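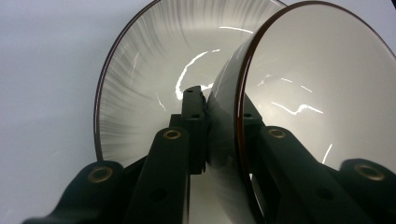 **Warum braucht eine Schüssel überhaupt einen verdickten oder farbigen Rand?**
Weil der Rand die empfindlichste Stelle des Gefäßes ist: Dort stößt es an, dort wird gegriffen und getrunken, und dort zeigt sich jeder Verzug aus dem Brand sofort.

# Geschirr als Form: Rand, Fahne, Spiegel

Handout zur Sitzung 4, Grundlagen der Gefäßgestaltung

Heute geht es endlich um den Rand! Bisher haben wir Gefäße vor allem über Volumen und Standfläche betrachtet, und dabei ist das Spannendste liegen geblieben. Am Rand entscheidet sich, ob eine Form leicht oder schwer wirkt, ob sie streng abschließt oder ausläuft.

## Begriffe

- **Spiegel:** die innere Bodenfläche des Tellers
- **Steigbord:** der ansteigende Teil zwischen Spiegel und Fahne
- **Fahne:** der meist flachere äußere Ring; fehlt sie, spricht man vom Coupteller
- **Lippe:** der oberste Abschluss bei Schalen und Bechern
- **Fußring:** der Ring an der Unterseite, bei glasierter Ware meist unglasiert

Bitte diese fünf Wörter wirklich benutzen, auch in den Skizzenbüchern. »Der Teil da außen« hilft in der Besprechung keinem weiter.

## Die Linie am Rand

Eine dunkle Randlinie zieht die Kontur nach wie ein Stift. Auf hellem Scherben wirkt das besonders stark, und eine schmale Linie reicht völlig. In der Keramik wird sie klassisch mit dem Pinsel auf der Ränderscheibe gezogen: Scheibe drehen, Hand ruhig halten, Pinsel nur aufsetzen. Wer das einmal probiert hat, schaut danach jedes Gasthausgeschirr anders an (versprochen).

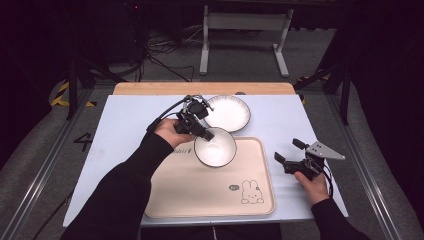 *Abb. 2: Glatter und gewellter Rand, beide mit dunkler Linie.*

Der gewellte Rand ist viel älter, als viele denken. Silberschmiede haben ihn getrieben, die Porzellanmanufakturen haben ihn im 18. Jahrhundert begeistert übernommen. Er hat auch einen technischen Reiz: Die Wellung kann eine dünne Fahne versteifen. Dafür ist das Ränderziehen mühsamer, der Pinsel muss jeder Bucht folgen.

Vergleicht dazu im Materialschrank die Serie Piras (glatt, ohne Fahne) mit der Serie Vakley (gewellt, breite Fahne). Dreht die Teller um und seht euch die Fußringe an, da gibt es eine schöne Überraschung.

## Oval und Rechteck

Runde Formen lassen sich drehen, ovale und eckige nicht so einfach. Sie werden gegossen, gepresst oder über eine Form gelegt. Bei Rechtecken runden wir die Ecken ab, denn in scharfen Ecken sammeln sich Spannungen, und auswischen lassen sie sich auch schlecht.
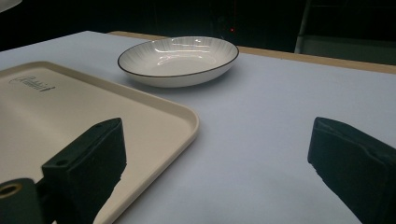 *Abb. 3: Rechteck mit weichen Ecken, dahinter ein Oval.*

## Aufgabe bis zur nächsten Sitzung

Zeichnet 14 Randprofile im Schnitt, Maßstab 1:1, auf Papier mit rund 300 g/m². Eines davon darf völlig unvernünftig sein, darauf freue ich mich am meisten! Mappen ins Fach »Gefäß« legen.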